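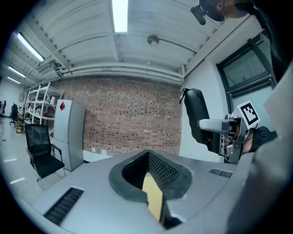 The dust on Isaksson Road is finally going to get some attention, and as someone who has wiped down the same windowsill every morning since April, I could not be happier to type that sentence. The county told us last night that it will start watering the unpaved stretch between Tedham and the Prudolbridge turnoff twice a day, beginning next week. If you live on the hill you know what we've been putting up with. It gets into the bread box, it gets into the piano, and it gets into anything with slots. A long black vent like the one low on the left of that gray surface, or the shorter grille across from it, is exactly the sort of thing I now go at with an old toothbrush, and don't get me started on black mesh, because I have given up on mesh completely!

For anyone who has been away, the trouble began when the old surface was torn up so the drains could be replaced. The road was first paved in 1933 and the pipes under it were the same age, so I don't think anybody on the hill argued with the idea. The plan was for the whole thing to be dug, drained and covered again before the summer got going. Then the new pipe came in the wrong size, the replacement pipe came late, and we have had three miles of bare dirt ever since, with gravel trucks running up and down it from breakfast to supper.

Last night's meeting was held in the school gym (hot, folding chairs, one fan, you can picture it). Naa Appiah, the county's road engineer, did most of the talking and took most of the heat. She said the water truck will make one run before seven in the morning and another in the middle of the afternoon, and that on windy days they'll try to fit in an extra one. The speed limit for the gravel trucks is being cut too, and there will be signs at both ends. Somebody behind me asked who was going to make the drivers read them, and she said she would be out there herself for the first few days. I believe her. She stayed a good half hour after the lights were supposed to go off and wrote down every house number people gave her.

The part I really wanted to hear was when we get our road back. The answer is 12 weeks, if the weather holds and the last of the pipe goes in without a fuss. That puts the paving well into the fall, which got a groan from the left side of the gym, where most of the farm families were sitting. Grímur Norðdahl has been hauling his sweet corn out by the back lane so it doesn't reach the farm stand looking like it was rolled in flour, and he wanted to know if he'd be able to use the main road by pumpkin season. "I can hose off a pumpkin," he told the room, "but I'd like to not have to." Ms. Appiah said one lane should be open and covered by then, though she wouldn't put it in writing.

Halldóra Gunnlaugsson brought up the laundry, and I have never heard a gym full of people agree so loudly. She's been driving her sheets to her sister's in Prudolbridge, hanging them there, and driving them home with the windows rolled up. A few people asked if the county would pay for filters or for cleaning. For now that's a no. What they are doing is handing out a free box of furnace and air conditioner filters to each of the 200 homes closest to the digging, and you can pick yours up at the road office as long as you bring something with your address on it. Know your size before you go! I didn't, and I had to come home, pull the old one, and go back. The old one was the color of a paper bag, by the way.

A couple of other things came out of the evening. The mail will keep coming to the temporary boxes by the church until the paving is finished. The school bus is going to use the lower road this fall, so the stop at the top of the hill moves to the feed store parking lot, and the new pickup times will be mailed to families. And if the water truck skips your stretch, call the road office the same day and give them the nearest house number.

I'm leaving my windows shut until I see the truck go by with my own eyes. The toothbrush stays on the counter.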